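Zeltville Lab Compares Grippers and Controllers on Two-Arm Conveyor Cell

ZELTVILLE – The Chisholm Institute has completed the first stage of a comparison of robot grippers and arm controllers, the institute announced on Friday. The work was carried out at its automation laboratory in Zeltville and is intended to guide the purchase of equipment for a small-parts sorting line that the institute plans to run with regional manufacturers.

The comparison covered two designs of two-finger gripper and two motion controllers. One gripper is made by Jolen and the other by Grirnard. The institute tested each gripper with each controller, for a total of four pairings, and gave every pairing the same task: to pick a foam cube from a short conveyor and place it in a plastic bin.

A total of 1167 picks were attempted during the first stage. The laboratory had planned for 1000, and the additional attempts were made after one pairing was re-run with a corrected controller setting. Results from the earlier, uncorrected run were kept in the record but were not used in the ranking.

"We wanted a task that was plain enough for differences between the grippers to show," said Garnet Hiebert, who leads the laboratory. "A foam cube gives under pressure. If the fingers close too far, the cube deforms and tends to roll when it is let go. If they do not close far enough, it slips. Both outcomes are easy to record."

According to the institute, the Jolen gripper released cubes more cleanly, while the Grirnard gripper was more tolerant of cubes that arrived at an angle on the belt. Neither gripper was ranked first with both controllers. The Grirnard gripper performed best with the older of the two controllers, which sends position updates less often but allows the closing force to be set in smaller steps. The newer controller shortened the time needed for each pick but produced more dropped cubes in the first part of the trial, before the closing speed was reduced.

Of the attempts made, 438 used cubes that had been placed on the belt at an angle. The institute said that this group was the most useful in separating the four pairings, and that a larger share of the second stage would be given over to it.

The two arms in the test cell are mounted on separate base plates on a single table. The table is covered with brown paper and divided by lines of blue tape, which staff use to return the bin and the conveyor to the same position between runs. Mr. Hiebert said that the tape had been preferred to fixed stops for the first stage because the layout was changed several times. Fixed stops will be fitted once the layout has been settled.

Only one arm was permitted to enter the space over the conveyor at a time. The institute said the rule was adopted after early checks showed that the two controllers did not report arm position at the same rate, leaving a short interval in which each arm could be working from outdated information about the other. No contact between the arms was recorded during the trial. A shared signal line between the controllers is being prepared, and the rule will be reviewed when it is in place.

The institute also noted several limits on the findings. All cubes were of one size, and the belt was run at a single speed. Lighting was not varied. Finger pads were replaced on a fixed schedule, so the results say little about how either gripper behaves as its pads wear. The report recommends that manufacturers with heavier or less regular parts not rely on the ranking without a trial of their own.

A total of 21 firms have asked to receive the full report, which will be sent to them in March together with the pick records and the controller settings used for each pairing. The settings were included at the request of firms that had found published comparisons hard to repeat. Other companies may apply to the laboratory office for a copy. There is no charge, although recipients are asked to tell the institute if they repeat any part of the work and obtain a different result.

The second stage will use the same four pairings and will add parts with curved sides. It will also compare two camera positions, one directly over the belt and one set to the side. In the first stage, the controllers worked from one camera position throughout, and the laboratory found that a raised arm could block the view of the belt for part of each cycle. Staff will record how often this happens from each position and whether it delays the next pick.

Mr. Hiebert said no decision on purchasing would be made until the second stage had been reported. "The first results narrow the questions," he said. "They do not yet tell us which gripper to buy, and we have asked both suppliers to leave their units with us until the work is finished."

Both suppliers have agreed to the extension – Jolen for the full second stage, and Grirnard subject to a service check of its unit before testing resumes. Firms that wish to propose parts for the second stage should send samples and drawings to the laboratory office in Zeltville.

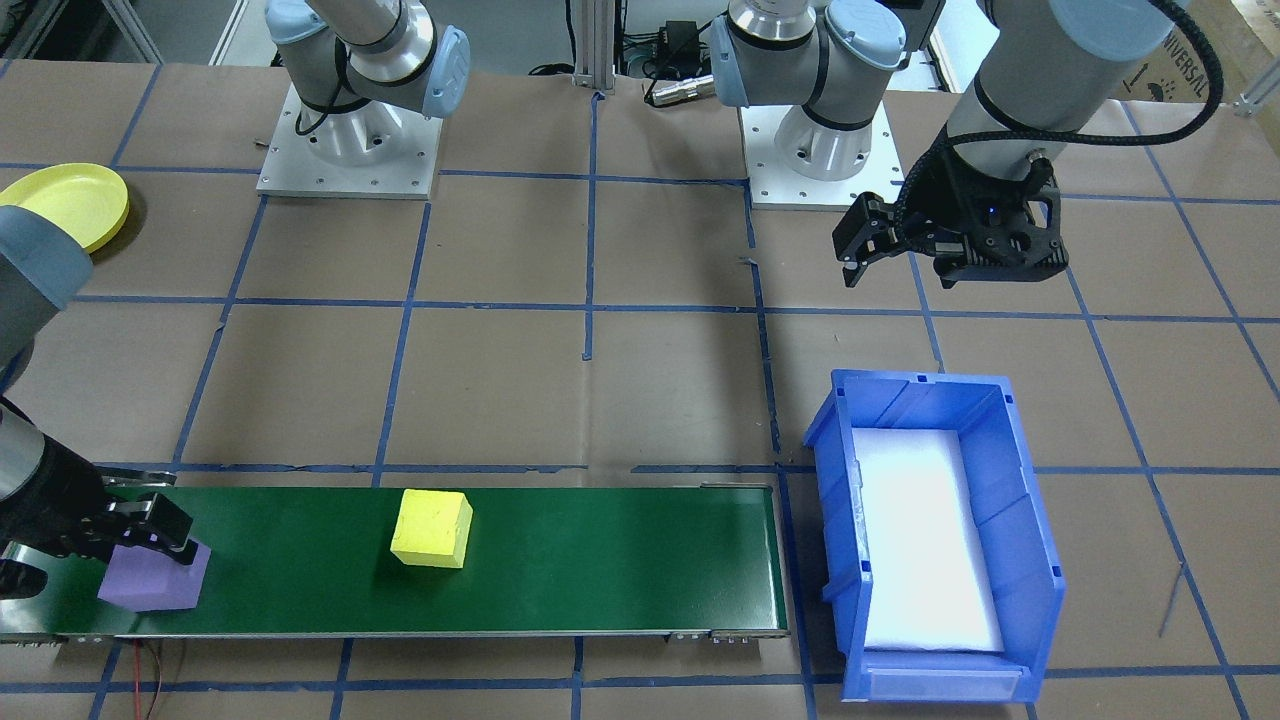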